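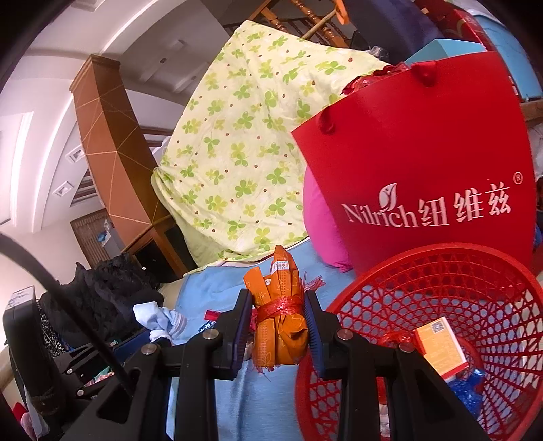

The Spare Bed, Before Sorting

I have never trusted tidying pages. They show a bare shelf with one plant on it and ask you to believe a family lives there. This gallery is about our spare bed at Liltgate, where things go when they have no other place, and I make no promises about how it ends.

The orange bundle
Folded paper packets, orange with little white shapes, tied around the middle with red plastic string. The string is fraying at the ends. Chandrasekhar Menon swears that tying things up counts as sorting them. I say it makes a pile with a belt on.

The red mesh basket
Bought as a fruit basket, or so I was told. It has a small orange and white box in it, a crumpled blue plastic bag and a loose bit of the same kind of string. No fruit. The Grerkley storage booklet, all 60 pages of it, says a basket "gives small items a home." It also gives them somewhere to hide until May.

The gift bag
Red paper, ribbon handles, Nilrich on the front in white. We keep gift bags because we might use them again - I would like to see the figures on that. There's red wrapping crumpled on top of this one, and I doubt it will ever go around anything else.

The clover quilt
Pale yellow with green four-leaf clovers and small brown dots. Luck has not folded it. The advice is to roll quilts, which I tried twice, and both times I got a fatter quilt.

The pink cushion
Very bright, half behind the gift bag. It matches nothing we own. Two votes to keep it, one against, and I was the one.

The far corner
A light blue box, a dark navy bag, a red container, a teal-blue bin. Clilska sells a set of dividers for corners like this, up to 300 pieces if you believe the flyer. I'm holding on to my money until the quilt is put away.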